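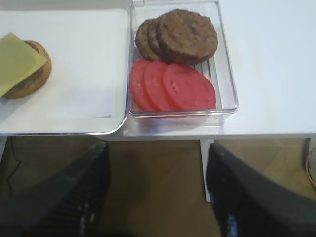 14 August 2021

Back late, feet gone. Writing this before I forget it all.

Went to the Engström show at Notton. Nearly didn't bother, rain coming sideways and the bus took an age. Glad I did. Thirteen linocuts in the first room, all harbour stuff, dull as anything, walked straight through. Then the big woodcuts at the back and I stopped dead. The 1982 ones. Whole street of shopfronts cut in one block, black so thick it sits up off the paper. Stood there till my knees complained.

She leaves the gouge marks in. All the bits I spend hours clearing away becuase I think they look like mistakes. Skies full of them, like static. Must stop clearing. Must buy a proper V tool as well, the old one is past sharpening.

Catalogue 18 quid. Put it back. Went round again, bought it. No regrets yet.

Tea and half a scone. Sketched the woman asleep by the radiator, hands came out like mittens.
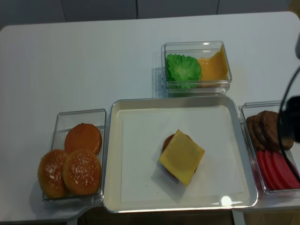

Abdul-Rahman Kpodo reckons I've got it backwards and the harbours are the better prints, the street ones are all muscle and she only learned to leave things alone later on. Said so twice, second time with his mouth full. Said look at the grey in number 51, that's four blocks and you can't find the joins. So back we went to number 51. Four blocks. Couldn't find the joins. Annoying.

Still like the street ones more.

Argued about paper all the way to the stop. He wants me to try the thin Zusura stuff for the estuary set, I say it'll cockle the minute ink goes near it. He's sending a few sheets anyway.

To do. Ring Rutum re the framing, they've had the two small ones since July and not a word. Re-cut the left side of the pylon block or bin it. Probably bin it. Test print on the Zusura if it comes, one colour only, dont get clever. Look up whether she used cherry or pear, catalogue says "fruitwood", no help at all.

Ink still under my nails from yesterday, noticed on the bus. Bed. Coat is dripping all over the hall and I'm leaving it.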